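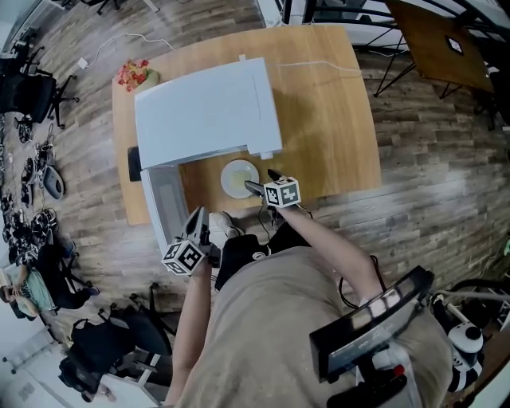

Parents' board > Fundraising and supplies
Topic: Fall catalog sale or direct donation drive?

marlow_mom3
The minutes from the last parent group meeting are up. There's a motion to drop the Kunevura catalog sale and just ask families for a donation in August when school starts. I'd like to hear what people think before the vote. Last year the catalog brought in 3,000 before the company took its share, and we kept 1,992.

dkessel
I'm for dropping it. My two kids sold wrapping paper to the same four relatives, and I bought the rest. I would have written a check.

Rostam Akbari
Posted January 25, 2024
I did the order sorting for the last two sales. It took two evenings in the gym and we still had boxes go home with the wrong kids. That said, the sale brings in money from grandparents and coworkers, and a donation letter only goes to the parents. I think we would see less money the first year.

tpr_room12
Teacher here. The classroom supply fund comes out of this. Whatever you choose, please have it settled before school starts. Last fall I didn't know my amount until October and had already bought the paper and glue sticks myself.

dkessel
Rostam, grandparents can donate too. Fondia has a page you can send to anyone and it takes cards. My sister's school uses it.
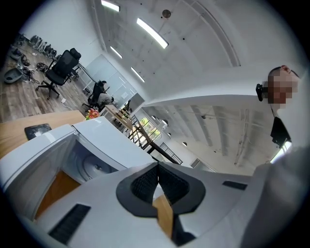 Open door and round disk inside

Rostam Akbari
They can, but will they? People like getting a tin of popcorn for their 20 dollars. I'm not against Fondia, I just want to know what the fee is. The minutes don't say.

quietpine
We tried a donation drive at our old school. Only 64 families gave anything the first year, and that school was bigger than this one. It picked up the year after when they put out a list of what the money was for: library books, the bus for the science museum, that kind of thing. If you do this, put the list in the letter.

marlow_mom3
Good point about the list. I can ask the room parents for items. The fee question is on me, I'll email Fondia.

hanley_dad
I disagree with most of this thread. My daughter liked the sale. She learned to talk to adults and count change. Also some of us can't write a check for the full amount, and selling was our way to pitch in.

dkessel
Nobody is setting an amount. The motion says "any gift."

hanley_dad
The draft letter has a suggested amount in bold. Read page two.

dkessel
OK, I see it. I would take that out.

tpr_room12
I'd take it out too. And please keep a line for people who would like to give time. I could use someone to help with reading groups in the mornings.

quietpine
Could we do both? Letter in August, and a small sale in spring for those who want it. Nikolaidis does flower bulbs and there's no minimum order.

Rostam Akbari
I could live with that if someone else does the sorting.

marlow_mom3
I'll bring it up as an amendment. Vote is at the next meeting, in the library, same time as usual.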